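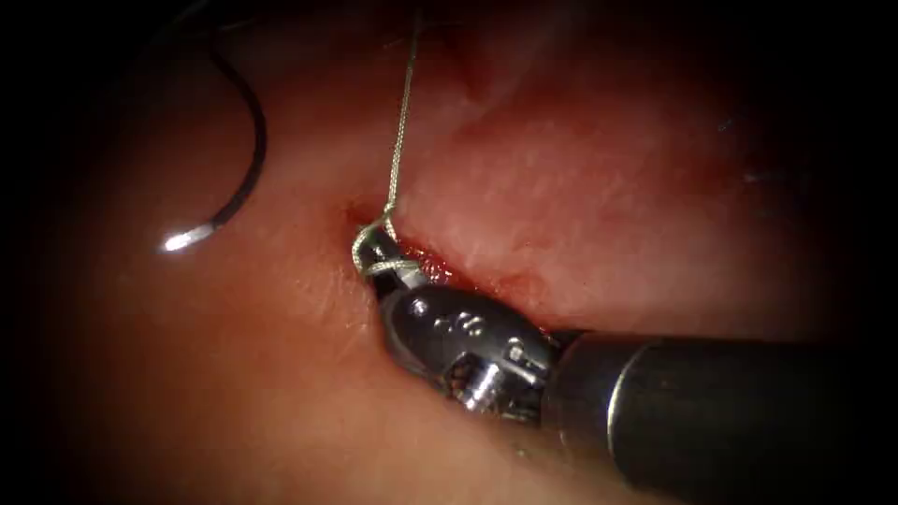 Re: thread for the long seams

Posted to the list 17/08/2023

> I bought a cone of the cheap polyester, 2,717 yards, and it
> snaps every time I pull it through more than two layers.
> Is it me or the thread? The seam is on a canvas tote.

Oh, I have been there! My money is on the thread, or maybe the needle (did you change it? I never do until something goes wrong). I went through most of a cone from Ornska last November making feed bags and said words I won't type on this list.

What fixed it for me was a heavier bonded thread from the Willo shop in Stirnum, plus cutting shorter lengths. I used to pull off enough to do the whole side in one go, and all that dragging through canvas chews it up. Now I stop at 3 feet and just start a new piece. More knots, sure, but they hide under the binding and I stopped swearing.

A braided thread will behave differently from a twisted one too, so try a scrap seam before you commit the good canvas. 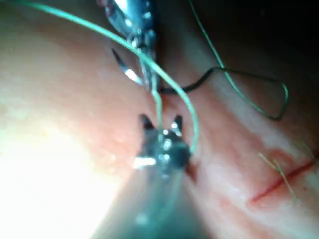
Green suture thread, held in the jaws

Wax helps as well. I run mine over the block twice and then iron it between two bits of paper. The Kaczorowski pattern says to skip the wax on totes but I do it anyway, and my market bag has carried potatoes all summer.

If you still want to use up that cone, it's fine for basting. Let me know which needle you have in there, and I'll look up what I used.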